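Game Design and Production 2
Week 5 handout: Pacing, side content and where the hours go
Oona Laaksonen
18 Feb 2026

Please read this before the tutorial. It is a written version of the lecture, with a few parts made longer which I went through too fast. Slides are on the course page.

1. What we mean by length

When a studio says how long its game is, the number can mean several different things. It can be the median time of testers who finished the main story. It can be the time of one producer who knows every door. It can also be an estimate made from the design document before the levels were built. In this course we use three terms and I ask you to keep them apart in your reports.

Critical path: the shortest set of activities which a normal player must complete to see the ending.
Optional content: everything the player may leave out and still see the ending.
Overhead: time which belongs to neither. Walking back, menus, loading, repeating a failed section.

Overhead is the term that students forget. In our case study, Vistotgate, the critical path was planned as 17 hours. The optional content was planned as 65 hours. The design document did not have a row for overhead at all, and the first full playtest was much longer than the team was prepared for. Many testers stopped in the second region, where the player crosses the same valley four times.

2. The Vistotgate side quests

The studio, Wallner, started with a list of 200 side quests. You have the list in the January reading. I would like you to look at the verbs and not at the titles. "Fetch", "deliver" and "return" are in most of the rows. The colour of the story changes, but the hands of the player are doing the same thing.

The lead designer then made a rule that every region may have 10 side quests and no more, and each of them must use a mechanic in a way the critical path does not use it. The team did not like this rule in the beginning. Some of the writing that was cut was very good, and I recommend to you the cut ferry quest, which is printed in the appendix of the reading.

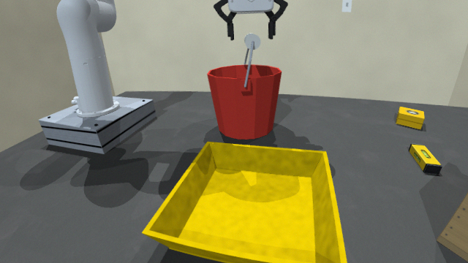 Side content also has to be visible from the critical path, or the player will not know that a choice exists. Designers call this signposting. The usual tools are light, sound, movement and contrast of colour, and the last one is the cheapest. A red bucket and a yellow tray on a dark gray surface are found by the eye at once, and a brown wooden thing in the corner of the same view is found much later. In Vistotgate the optional cave entrances were first painted in the same brown as the cliff. Testers walked past them. The artists added a strip of orange cloth at every entrance, and after this change the caves were visited by most of the testers without any marker on the map.

Be careful with this method. If everything has a strong colour, the player has again nothing to follow. Choose one colour for one meaning and write it in the style guide.

3. Cutscenes and control

Time without control is felt longer than it is. A cutscene of four minutes after a difficult fight is a rest. The same cutscene before the fight, when the player has to watch it again after each failure, is a punishment. Please check in your own project:

Can every cutscene be skipped on the second viewing?
Where is the checkpoint, before the scene or behind it?
Are there two long scenes with less than five minutes of play between them?

Temov, the second case, solved this with walking conversations. The player keeps the control but cannot run. I am not convinced it is better. Several testers wrote that they would prefer to sit and watch. We will discuss it in the tutorial, so please come with an opinion.

4. Task for next week

Take a level from your own project or from Olier, the practice build on the lab computers. Play it once from start to end with a timer and fill in the log sheet. Each minute must be marked as critical path, optional or overhead. If you are not sure, write a question mark and a short note on what you were doing.

Then ask a classmate who has not seen the level to play it, and fill in the sheet again while you watch. Do not help, even when it is painful. Hand in both sheets and one page of comments. On this page I want to read where the two sheets differ and which one change you would make first.

Reading for next week is chapter six, without the section on multiplayer.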